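Isaksson Ellberg, Commercial Disputes
Client file inspection, November round
File: Gokatis v Jasuvport (late delivery, and now everything else)

Marked yes, no or sort of. Comments are the reviewer's and may be read aloud to the fee earner.

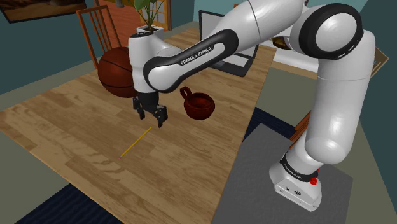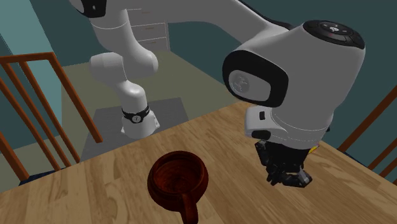

1. Engagement letter signed by client: Yes. Signed on page 5, initialled on page 6, coffee on both.

2. Conflict check run before work began: Sort of. Run on the Thursday. Work began on the Wednesday.

3. Limitation date in the diary: Yes, in red. Please also put it in the diary other people can open.

4. Costs estimate up to date: No. The last one describes the matter as "likely to settle shortly". It has since acquired 104 letters.

5. Documents numbered: Yes, up to 551. After that they are called "misc" and "misc new".

6. Privileged papers kept apart: Yes. Good thick divider. Keep it.

7. Attendance notes legible: Sort of. "Client v. cross, rang off" is clear enough. The other half of the page could be advice or a shopping list.

8. Original contract in the strongroom: No. Found in the file, under the copy of the contract.

9. Undertakings recorded: None given. Checked twice.

Outcome: pass with corrections. Items 2, 4 and 8 to be put right before the next round. Item 7 to be typed up by whoever can still read it.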